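Cell Rules FAQ: Anmont bench, two-arm cells

Quick answers, ask Faizal Menon if yours isnt here.

Who can run a cell?
Anyone signed off by Melati Kusuma. Sign-off lasts 11 months. No sign-off, no run, even a short one.

Can I reach in to move a coaster?
Not with the arms live. Pause, wait for both to hold still, then reach. Same for the tray and the plate. One person in the cell at a time.
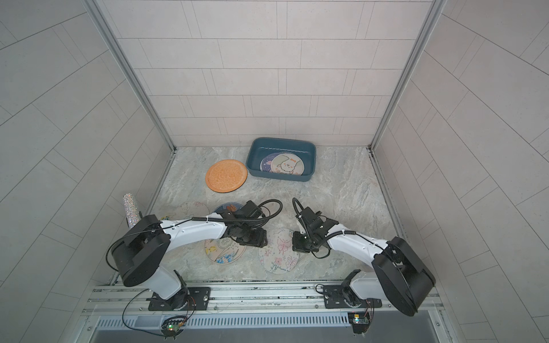 What about cables?
Check before every run. Slack loops near the shoulder or wrist must clear the full swing. Zip-ties snug, not tight. Loose tie = stop and fix.

Loose screws on the rail?
Pick them up, find out where they came from, log it. Don't just pocket them.

How many runs before a check?
20. Then fingers, wrist brackets, base bolts. Write it down at teh cell, not later.

Something got stuck?
Hit stop. Don't pull on the gripper. Form 61.

Related
- Dakura stop button test
- Pranent sign-off list
- Meredith room hours, Thursday

Questions: Faizal Menon, ext. 576 | © Anmont | Back to top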